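Plindcombe Home Support
Ticket: Ituletti dining table, dull patches and sticky feel after oiling
Opened by: Shamim Farooqui
Status: Resolved

Shamim Farooqui, 8:40 am
Hello there, and thank you in advance for reading all of this, I do tend to go on. We bought the Ituletti table in the spring and have been very happy with it. Last weekend I gave it its first coat of the Prirnov care oil, the 500 ml bottle, and ever since then one end has felt tacky, the way a kitchen cabinet does near the stove. My sleeves stick to it. There are also a few dull patches where my son does his homework, and a newspaper left overnight took a bit of ink off on itself. I wiped it twice with a dry cloth and once with a damp one and it made no difference that I could tell. Did I ruin it? My sister says to sand the whole thing, but she says that about everything.

Plindcombe Support, 10:15 am
Good morning Shamim, and please don't worry about the length, the long ones are usually the easiest to help with. You haven't ruined anything. A tacky top after oiling nearly always means more oil went on than the finish could take, and the extra is sitting on the surface and setting very slowly. Could you let us know three things when you have a minute?

How much of the bottle did you use?
How long did you leave it before wiping off?
Is the room on the cool side?

Please hold off on the sanding for now, with our apologies to your sister.

Shamim Farooqui, 12:05 pm
Well, I think I have found the trouble just by answering you. I used a little over half the bottle. I left it on through dinner and a movie, and we ate in the living room so as not to bump it. The dining room faces north and we keep the heat low in there until it gets properly cold out. I had the instructions somewhere but they were for the Oltmanns wax we used on the old table, and I went by those. That one you leave on for hours.

Plindcombe Support, 1:30 pm
That explains it nicely, thank you. The Oltmanns is a paste wax and behaves quite differently, so it's an easy mix-up. On a table your size you'd want only a few spoonfuls of the Prirnov, wiped off after 9 minutes.

To get the extra off, put a small amount of fresh oil on a lint-free cloth and rub the tacky end, going with the grain. It sounds backward, but the new oil softens the old. Give it a few minutes and then wipe hard with clean, dry cloths, changing them often, until a cloth comes away with nothing on it. Lay the used cloths flat outdoors to dry before throwing them away, please, and never leave them balled up, as oily rags can heat up and catch fire by themselves. Then turn the heat up in there if you can and leave the table bare overnight.

If the dull patches are still there once the stickiness has gone, wash them with lukewarm water and a drop of dish soap, and dry right away.

Shamim Farooqui, 9:20 am
Good news! I did the tacky end last night with a stack of old T-shirts (all spread out on the patio now, I promise) and this morning my sleeve slides right across. The dull patches took two goes with the soapy water. I suspect glue stick. I'm keeping your note taped inside the cabinet door with the oil so I don't reach for the wrong instructions again. Thank you so much for being patient with me.

Plindcombe Support, 9:45 am
So glad to hear it, Shamim, and well done on the cloths! We'll mark this one resolved. Replying to this thread will open it again if anything comes back.

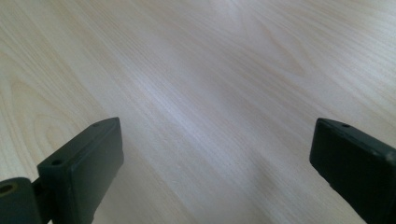

How long should I wait before putting the tablecloth back on?
Give it 3 full days with the top left bare, and a little longer if the room is chilly. Plates and cups are fine after the first night as long as you use coasters and lift things instead of sliding them.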